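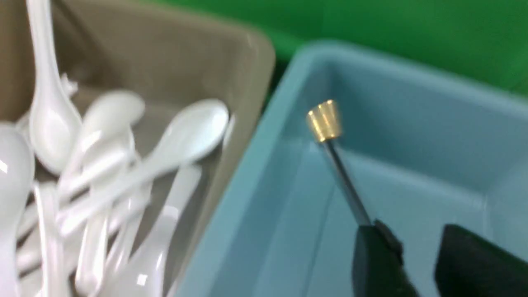
Sorting household plastics for the Doddale collection
Our residents' association in Doddale is preparing written guidance for its 700 households ahead of the April change in collection rules. Bottles and tubs are covered clearly in the leaflet we received. Small items are not. White plastic spoons, such as those in the tan bin next to the blue one, are left over after every shared meal, and the leaflet is silent on them. May they be placed with the mixed plastics, or must they go to general waste? We would also welcome advice on rinsing.

Kolska Resident Services
Cutlery should be placed in general waste unless your local plant has confirmed in writing that it accepts it. Small, narrow pieces tend to fall through the sorting screens. Spoons in good condition may be washed and used again. Bottles should be emptied, rinsed once and returned with the cap on.

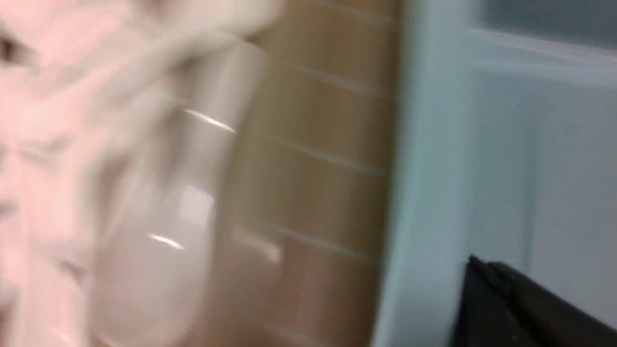
Altness Housing Office
We concur with the reply above. Please note that rules differ by district, and that Altness requires caps to be removed. Residents should consult their own leaflet first.

Boateng Court Management
Ours all goes in one bin and no complaint has been received. Posted January 2020.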